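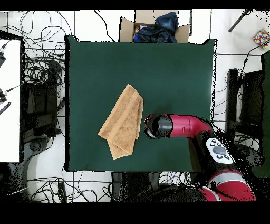

Do you have to fold towels in thirds? No rule says so, and a plain half and half again will sit on a shelf perfectly well.

I ask because I have spent far too much of August reading people who say otherwise. It started when Brisa Meléndez lent me a book on household linen, 125 pages long, of which 32 are given over to towels. Sheets get less. The author is a thirds person and thinks the rest of us live in squalor. Her case is that a towel folded in thirds shows no raw edge at the front of the cupboard. Fine. Who is looking at the front of my cupboard?

I did try it. I gave it a fair go one Saturday morning with a basket of bath towels, and I'll grant that the pile looked smart. It also took me twice as long, and the first person to pull one out from the middle undid the lot.

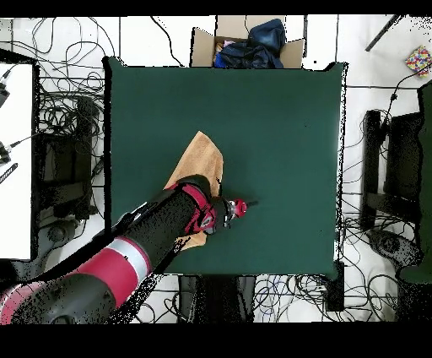
My other complaint is with the idea that every towel folds the same way. The ones in the book are thin and flat and obviously brand new. Ours have been through the machine for years and have opinions. One side has shrunk more than the other, so if you match the corners the middle bulges, and if you smooth the middle the corners wander off. I have a Rinell bath sheet that hasn't been a true rectangle since the first wash. Marisol Condori tells me I should give it a good tug lengthways while it's still damp. I've done that. It is now a longer thing that isn't a rectangle.

Then there are the gadgets. You can buy a folding board from Vamum, a hinged affair meant for shirts, and the reviews are full of people using it for towels. Arnulfo Salazar has one and brought it round. A hand towel fits. A bath towel hangs off it on all sides and you end up folding the overhang by hand, so you may as well have started there. It went home with him the same evening.
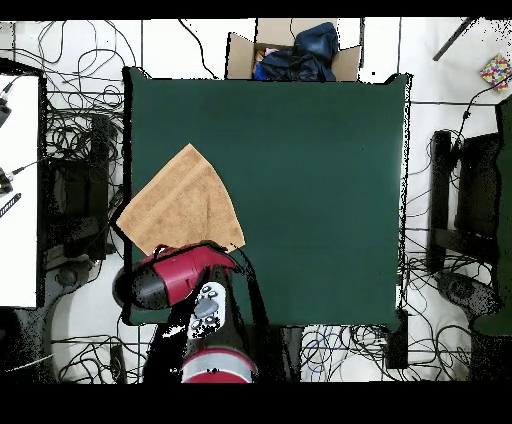 What you fold on matters more than any of this, in my view, and the book gives it one paragraph. The bed is too soft and too low. A bare polished table is too slippery for the first fold, at least with our lot. I'd go for a flat table with a cloth over it, and if you can pick the colour, have it a good way off the towel's. A tan towel on dark green shows you every edge, so when it has gone into a rough triangle with one corner poking up, you can tell at a glance which bit to pull. I used to do mine on a beige blanket and kept finding I'd folded one layer and left the other behind.

The woven band is the only guide I bother with now. If the band on the top layer runs level with the edge, I call it folded. If it doesn't, I have one more go and then call it folded anyway. Fluffy towels spring back a bit whatever you do, and leaning on them only leaves a dent.
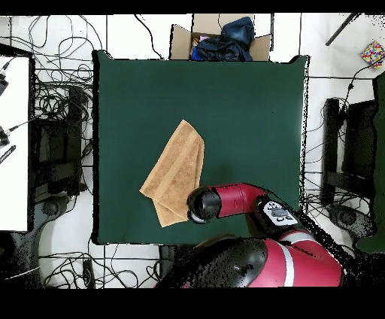

I've also stopped sorting by size before I begin. The book wants three piles, bath, hand and face, all made up before a single fold. That means handling everything an extra time, and we haven't the room. I take whatever is on top, fold it and put it down near its relations. The cupboard has 2 shelves. It's not a library.

Rodel Lumbao wrote to say that rolling beats folding and I should stop moaning. I have nothing against rolling for a suitcase. On a deep shelf the rolls at the front come down when you reach for the ones at the back, and I don't fancy that at six in the morning with wet hair.

Brisa gets her book back next week. I'm keeping the bit about not overfilling the airing cupboard, which was sensible, and I still want to know how anyone gets a fitted sheet flat. If you have a method that works on an old one with tired elastic, tell me in the comments, but please try it twice first.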